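Can a robot do a real chore yet?

zasine_fan
I read 2000 posts a month saying home robots are basically here. I'd settle for one that puts away my kid's blocks!

beltloop244
Sorting by color is pretty close, I think. Laundry, no way.
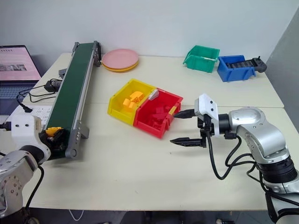

Reply from Emlow
Yellow blocks in the yellow bin, red in the red, sure. But look at the right edge of the red one, there's a little yellow piece in there. My 2 kids do that too, and they're done in 15 minutes.

beltloop244
One stray piece doesn't bug me. I'd let it run all night.

zasine_fan
Same, but who's picking up the cables?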